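Skovel Tabletop Finishing - Frequently Asked Questions
Last updated Wednesday, May 8, 2024

Which finishes do you offer?
Two. Gramholm is a hardwax oil that soaks into the surface and can be repaired in spots. Suda is a two-part water-based lacquer that forms a film and has to be sanded back over the full top if it is damaged. Both are available in matte. Only Suda is available in satin.

What is the largest top you can take?
1455 mm by 1311 mm. The limit is set by the drying racks. Larger tops can be finished if they arrive as separate leaves and are joined on site by your installer.

How long before the table can be used?
Oiled tops can carry light loads after three days and should not be wiped with water for six. Lacquered tops can be used normally after three days. Leave felt pads, runners and rubber feet off either finish for the first week - they trap solvent and leave a dull patch.

Can I put a hot pan on it?
No. Use a trivet. Neither finish is rated for direct contact with cookware. White rings on an oiled top can usually be removed with a light sanding and one thin coat of oil. White rings on a lacquered top usually cannot.

What do I clean it with?
A damp cotton cloth and a few drops of dish soap. Do not use glass cleaner, vinegar, bleach or melamine sponges. Dry the surface afterward, working along its length.

How often does an oiled top need a new coat?
Once a year for a dining table, every January if you want an easy date to remember. Desks can go longer. Apply the oil thinly, wait 20 minutes and wipe off everything that has not soaked in. Oil left standing will turn sticky and must be removed with a white pad.

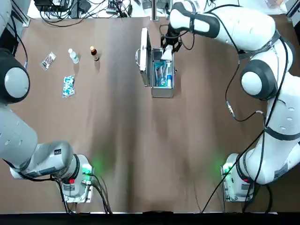
Will a brown top look the same all over?
Matte sheen is even across the top, but color is not guaranteed to be. Stain settles differently from one area to the next, and we do not even it out with toner. Faint lighter streaks running lengthwise on a brown surface, like the ones here, are within our tolerance and are not treated as a defect. Blotches, drips and lap marks are. A black edge can be ordered with any top color; ask for it when you place the order, as it is masked and sprayed first.

Who handles complaints?
Write to Deividas Luik with your order number and a photo taken in daylight. Questions about trade pricing go to Saulius Baranauskienė.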